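3.2 Workspace and daily checks

The cell is built on a white table with a second white table set against it. Both were leveled when the cell was moved in December, and the seam between them is kept outside the working area. The test objects are two small foam cubes, one pink and one light blue, placed directly on the tabletop with clear space between them. No mat or printed marker is used, so the calibration has to hold by itself.

The fixed camera is checked first. One person (usually K. Olatunji) sets out the cubes, saves a still, and compares both cube centers with the stored values. A shift of up to 4 pixels is accepted. Beyond that, the camera mount is retightened and the calibration is run again.

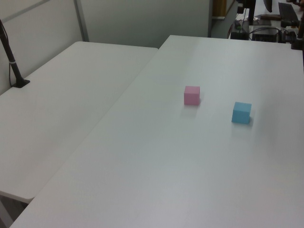 Figure 2. Cube placement for the daily check, fixed view (top) and head view (bottom).

The head view is checked next, with the cubes left where they are. From this side the pink cube is the nearer one and the blue cube stands behind it and to the right, so the labels are matched by color and never by left-to-right order. An early version of our script sorted by position and swapped the two labels without raising an error. R. Wieser found the fault while reviewing the logs, and the affected runs were dropped. The final set holds 1004 runs. 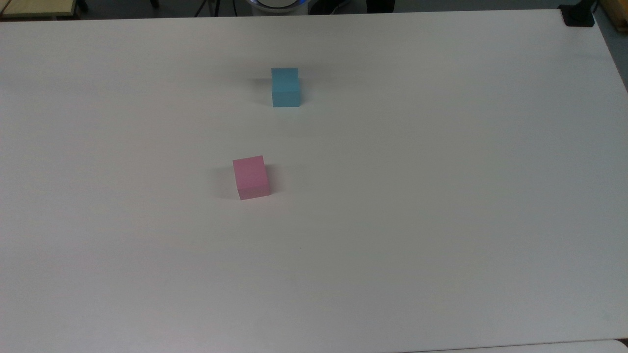 3.3 Cleaning and clamp maintenance

The tabletop is wiped after every 90 runs, and all clamps at the table edge are checked by hand at the same time.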